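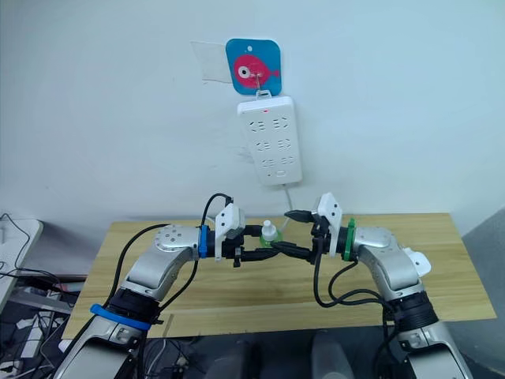 I'm firmly in favor of getting power strips up off the floor. Mine lived under the desk for years, and every time I needed a plug I was down there on my knees with the dust! A strip hung on the wall above a plain wooden table is so much nicer - you can see the switch, you can see the little red light, and a silly adhesive hook with a pink fish on it cheers up all that white wall. My friend Rhys Rewi thinks fish hooks belong in bathrooms. I've got 8 of them now, and I'm putting another one up in the kitchen.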